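Bench Skills for Organic Chemistry Lab
Handout 3: Heating and stirring with a hotplate stirrer

Welcome back, everyone. Last session we spent most of our time on glassware, and I promised that the next handout would get to the part most of you have been asking me for, which is how to warm something up without scorching it, splashing it or losing track of it. Please read this one through before you come in. It takes ten minutes, and Prakash Poojary and I will be much happier if we can spend the start of lab watching you set up and not repeating what is written down.

Why we use a block

Some of you learned with oil baths, and there is nothing wrong with an oil bath. It heats a round flask evenly and you can see into it. It also smokes, it drips on your sleeves, and every January I find a forgotten one at the back of a hood with a film of dust on it (you know who you are). A metal heating block does the same job more cleanly. The flask sits in the well, the block sits on the plate, and the heat travels through the metal into the glass.

The fit matters a good deal. A flask that is too small for the well touches at one point and heats poorly everywhere else, and a flask that is too big perches on the rim and wobbles. Try the flask in the cold block first, empty, and give it a little turn with your fingers. If it rocks, go back to the drawer and find the right insert.

Two knobs, two jobs

On most of our stirrers one knob sets the temperature and the other sets the stirring speed. Read the markings on your own unit before you touch either one. Kgomotso Motaung, who taught this course before me, used to make her students say out loud which knob they were about to turn. It feels silly, and I still do it myself when I'm tired!

Start the stirring first and bring it up slowly. If the bar starts to rattle or jump, turn it all the way down, let it settle in the middle, and begin again. Only when the bar is turning smoothly should you think about heat.

The probe

If you are using an external probe, remember that the stirrer believes whatever the probe tells it. A probe left lying in the open air reads the room, so the plate goes on heating and heating while your flask gets far hotter than you wanted. Put the tip where you want the temperature measured — in the block or in the liquid, as your procedure says — and check it again after you have moved anything at all. Write down where you put it, too. "80 degrees" in a notebook means very little if I can't tell what was at 80 degrees.

Laying out the bench

Before you switch on, stand back and look at the whole arrangement. The stirrer should be flat and steady, with its front panel facing you. Glassware should be clamped at the neck, and the clamp should be holding it up without squeezing the life out of it. Follow every cable and every piece of tubing with your eye from one end to the other, and keep them clear of the plate. Caps go down open end up, where you can find them again. 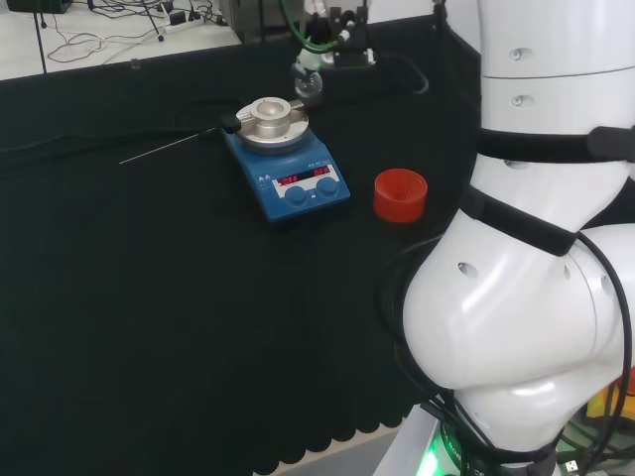 Both displays on the blue stirrer read OFF, and that is how I would like yours to look while you are still arranging things. The block is on its plate, and the thin metal probe reaches out to the left over the black cloth, so placing the probe would come next, well before any heating. There is a red screw cap set down with its open end facing up, just as we like them.

Shutting down

Turn the heat off first and leave the stirring on while the flask cools. Raise the flask out of the well by loosening the clamp at the stand, never by pulling on the glass. A block holds its heat for a long time and looks exactly the same hot as cold, so leave a note beside it if you step away.

For your notebook

Sketch your setup, label the probe position, and record the set temperature and the stirring speed. Oana Nedelcu will look over the sketches at the end of lab. Stick figures are fine, but please do label things.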